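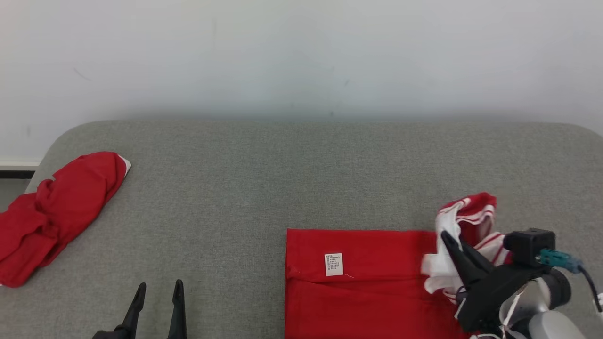

Session 5: Reading a tour operator's page before you write one

Most of you arrived in this course believing that an "about us" page tells the customer about the company. I would like you to doubt that for the next hour. A small operator's page is a sales document written by someone who is usually tired and usually copying the operator down the road. Take the line every walking-tour outfit uses, "all you need to bring is yourself." The customer still has to pack. Somewhere the night before there is a bright red garment in a heap on a gray upholstered surface against a white wall, and a person wondering if it counts as the "suitable layer" mentioned once in the confirmation email. The page had room for four adjectives about the sunset and none for what to wear.

The case for this session is Nomberg River Days, a two-boat business run by Rommel Ocampo out of Bañez. You have the page in your reader. He agreed to let us pick at it, which I think was brave of him.

Claims we will test

"Unforgettable." Compared with what? I have forgotten several unforgettable tours, including one I reviewed for money. The word costs nothing and so it carries nothing. Cross it out and see if the sentence misses it.

"Family run." This one may be true and may even matter, but the page has to say how. Does a member of the family drive the boat? Answer the phone? Ocampo's sister does the bookings and has done so since the first season, and the page never mentions her.

"Small groups." Ocampo takes up to 40 people across both boats. He thinks of that as small. A customer who has just paid for a small group may picture eight. Print the number.

"Half-day tour." Time on the water is 90 minutes. The rest is the van, the safety talk, and a stop at the Gestwood landing, where there is a gift shop. I don't object to the gift shop. I object to finding it under "half-day tour" in place of a timetable.

"Off the beaten track." The Titum bend has a paved parking lot. Enough said.

What the reviews can and can't tell you

Students like reviews because they look like data. Be careful. People who had an ordinary, pleasant morning rarely write anything. The ones who do were thrilled, furious, or asked to at the dock while the guide stood there. When Ocampo changed his departure time in October, complaints about glare stopped and complaints about the early start began. His star rating hardly moved. Anyone reading only the stars would conclude that nothing had happened — and plenty of consultants would charge him for that conclusion.

Look for the repeated noun. If five separate people mention the toilet at the landing, you have learned something about the toilet.

A word on "authentic"

You will meet this word in the Week 6 readings, defended at length. I remain unconvinced. In practice it means the operator has noticed that visitors dislike feeling like visitors. If a guide grew up on the river, write that he grew up on the river. The reader can decide what to call it.

Exercise (in pairs, hand in before you leave)

Take the opening paragraph of the Nomberg page. Strike every word that a competitor could use without lying. Rewrite what remains, adding only facts you could check by phone. Include departure point, group size, time on the water, and what to wear. Maximum 90 words.

Then swap with another pair and try to find the sentence they were too fond of to cut. There is always one — mine, when I did the exercise, was about herons.

Reading for next time: the cancellation policies in the back of the reader, all of them, including the small print on weather.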